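Project updates / Grants
6 min read

Luta progress report for the Butkienė fund
4/15/18

Hi everyone, and hello again from Pulville! When I last wrote, in December, I had two arms on a rail and a lot of promises. Now I have demonstrations. The job we're teaching is still the one in the proposal: pick up small pieces with two arms and get them into or out of a white tub, with a person driving both arms the whole way and the system recording what the person does.
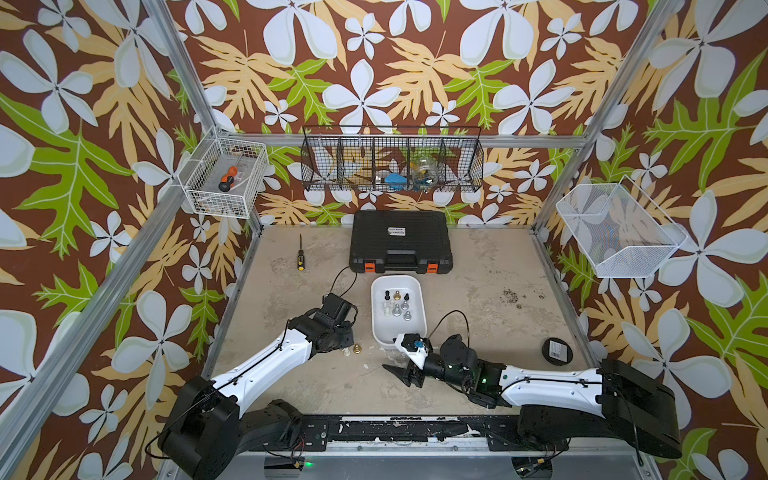 Some of the pieces in the tub, two still out by the left gripper.

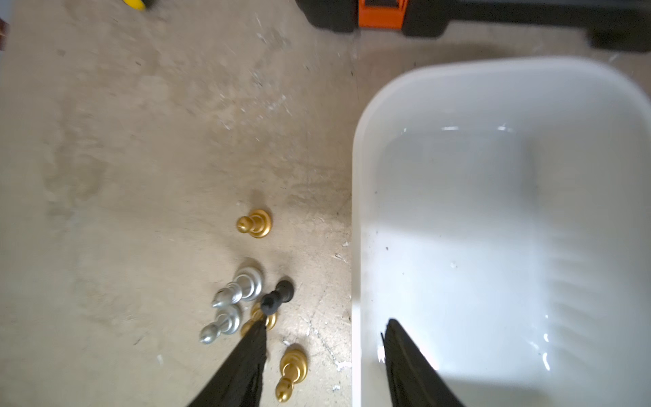
Pawns on their sides, from down at the gripper.

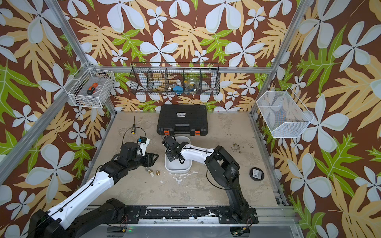
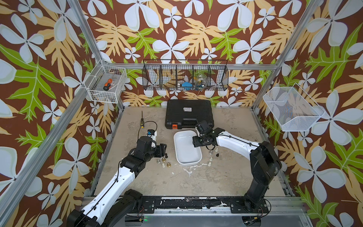

Two groups on the floor this time, one at each side of the tray.

What we said we'd do

The plan for this stretch was 100 recorded demonstrations of the tub job, driven by more than one person, plus a first try at letting the arms copy what they'd been shown. I'm happy to say the first half is done. The second half has been started, and I'll be straight with you further down about how it's going.

Of the 100 we recorded, we kept 90. The others got thrown out for dull reasons: the recording stopped too soon, or the driver forgot which task variation we were on and did the wrong one beautifully. I did two of those myself. We could probably rescue a few by relabeling them, but it would cost me an afternoon and I'd rather spend the afternoon driving.

How the driving works now

For those who joined after the proposal: the driver has a pair of hand controls, one for each arm. Move your left hand, the left arm moves. Squeeze, and the gripper closes. The software in between is called Nutside, and it's the thing Mārtiņš Liepiņa has been working on since the fall. It takes what your hands are doing, smooths it out a bit, and saves it next to the camera views so that everything lines up in time.

The smoothing was a fight. Too little and the arms pick up every twitch you have (I drink a lot of coffee, so you can imagine). Too much and there's a lag, and lag is awful, because you overshoot, correct, overshoot the correction, and end up knocking over the piece you were going for. Mārtiņš wanted it heavy, I wanted it light, and we went back and forth on this for far too long before he put a little dial in the software and let each driver pick. I now run mine lighter than his. The setting is saved with each recording so we can check later whether it matters.

We also changed the speed limit on the arms. It used to be the same everywhere. Now it drops when a gripper gets low, which made the last little bit of each reach so much easier that I wish we'd done it in the first week. People who had been tensing up their shoulders stopped doing it.

Pieces, and why they're harder than they look

I told you in the proposal that chess pieces would be a nice starter object. I take that back a little! Standing up, they're friendly. You come down over the top, close, lift, done. Lying on their sides they want to roll, and the grippers have to come in at the right angle or the piece squirts away. New drivers always go for the head of the pawn. The base gives you much more to hold on to, and once somebody has been told that, their times get better right away.

The metallic ones are also a pain for the cameras. Gold and silver throw bright highlights, and the highlights move when the gripper moves. Human drivers don't care, we just look at the piece. The learned version cares quite a lot. We have a set of recordings where we vary which colors are used and where they begin, and I think we need more of that kind before we need more of anything else.

The two-arm part is going better than I'd feared. Our first rule was that each arm only touches what's on its own side, and that was easy for everyone. Then we asked drivers to have one arm wait near the tub while the other one works, and that's where you see who's comfortable. The waiting hand drifts. You don't notice you're doing it until the idle gripper is in the way. We ended up adding a hold button, so you can park one arm and forget it. I was against the button (it felt like cheating), but the recordings made with it are much cleaner and I've come around.

Who drove

Mārtiņš and I did most of it. We also brought in eight people from outside the project, most of whom had never touched anything like this. Each of them got a warm-up, then a string of runs, then a sandwich. What surprised me is how fast they got decent. The warm-up is 12 minutes and I had planned on an hour! The gamers weren't noticeably better than the others, for what it's worth. The steadiest hands belonged to a woman who repairs sewing machines, and a good chunk of the recordings I show people are hers.

One thing the new drivers told us again and again was that they wanted to know when the gripper had closed on something. On the screen it's hard to tell a good grip from a near miss. Mārtiņš added a soft click through the headphones when the grip force comes up. It took him an evening. I would happily pay for that evening twice.

First tries at copying

Okay, the part I promised to be straight about. We trained a first version on the recordings and let it run. It reaches toward the right place most of the time, and it does this lovely slow approach that it obviously picked up from us. Then it tends to close a bit early, or a bit to one side. When it does get hold of a piece it's good at carrying it over to the tub. So: carrying good, reaching pretty good, gripping poor.

I don't have a success rate that I'd want to put in writing yet. We've changed the setup between tries too often for the numbers to mean anything, and that's on me. The next round will be done with everything frozen, and you'll get a real figure with the next report.

My own guess about the gripping problem is that we trimmed the recordings too hard. We were cutting out the little hesitations just before the grip, thinking they were wasted time. But that's when the driver is lining things up, and I suspect those moments are what the arms most need to see. We've put them back in and are training again as I write.

There's also the matter of recoveries. Our drivers got good, so there are few recordings where a piece slips and the driver goes back for it. The arms have hardly seen that, and when they miss they just sort of carry on as if they hadn't, all the way over to the tub with nothing in hand. It's funny the first couple of times. We're going to record a batch where the driver misses on purpose and then fixes it.

Money and time

Spending is close to plan. We went over on spare gripper fingers, which wear faster than I'd budgeted for, and under on driver payments, thanks to that short warm-up. The two more or less cancel out. I'd like to move what's left of the driver line into the next stretch, if that's all right with you; it would pay for the recovery recordings without my asking for anything new. I'll send the form separately.

On time, we're a little behind on the copying and a little ahead on the recordings. I don't need an extension at this point.

What's next

The recovery batch comes first, then more color and position changes, then the frozen test. Mārtiņš also wants to try handing a piece from one arm to the other in mid-air. I've told him it can wait until the grip is fixed, and he has told me he's already tried it after hours and it's "nearly fine." We'll see! If it's ready you'll get video of it.

I owe a couple of you answers about sharing the recordings. Short version: yes, we'd like to, and our outside drivers have all agreed. We still need to write up the file layout so that somebody other than Mārtiņš can read it. I've started on that and have the first few pages. If you'd like to look at a handful of recordings before then, write to me and I'll set you up with a copy of the Nutside viewer.

Please come and have a go on the controls if you're passing through Pulville. Weekday afternoons are best, and I'd let me know a day ahead if I were you, so the arms are up and running when you get here.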